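ok so I've been trying to learn to crochet for 3 months now and I have some feelings, a thread

it started because the yarn shop on Pomwood Street had a bin of ends out the front, two bucks a ball, and I have never in my life walked past a bin

bought eleven dollars' worth of yarn and no hook. had to go back in. the woman at the counter did not laugh but she did go very quiet

first project was a dishcloth. it was meant to be square. it has, at my best guess, five corners and one of them is more of an attitude

still use it every day though, dries a plate beautifully

second project was a beanie for my mate Abdelghani, whose head turns out to be the one size I did not make. it went to his neighbour's kid in the end and she wears it to footy training, so I'm counting that as a commission

can we talk about patterns for a sec. why is it all "sc 2, inc, *rep from* " like you're defusing something. and then you find out the UK and US ones use the same words for DIFFERENT stitches?? I unpicked 51 rows over that. fifty-one. I had a little lie down

(yes I've since been told to check the top of the pattern. yes it was written at the top of the pattern)

things I own now that I did not own in March: stitch markers, a yarn bowl, opinions about acrylic

my aunty reckons you should always make a swatch first. I have never made a swatch. I will make one when I'm dead

anyway the current one is a blanket. granny squares, almost 300 of them if I stick to the plan, and the plan was drawn on the back of a Udeck receipt at eleven at night so take that how you like

the colours are the bit I've been agonising over. I had mustard and brown to begin with and it looked like a caravan. nice caravan! but a caravan

then last week I finally landed on it — pink and a pale blue, with grey for the border. exactly this pink and this blue

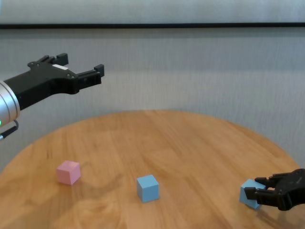
pink, light blue, grey wall behind.

the pink has been easy, the blue is doing my head in. everything's either baby shower or swimming pool

Eckhard from the Sturwood craft night says he's got half a bag of something that might be close, so I'm taking my phone over to his after tea to compare

squares finished so far: 2

will report back when I get to the joining part, which I hear is where people give up and take up pottery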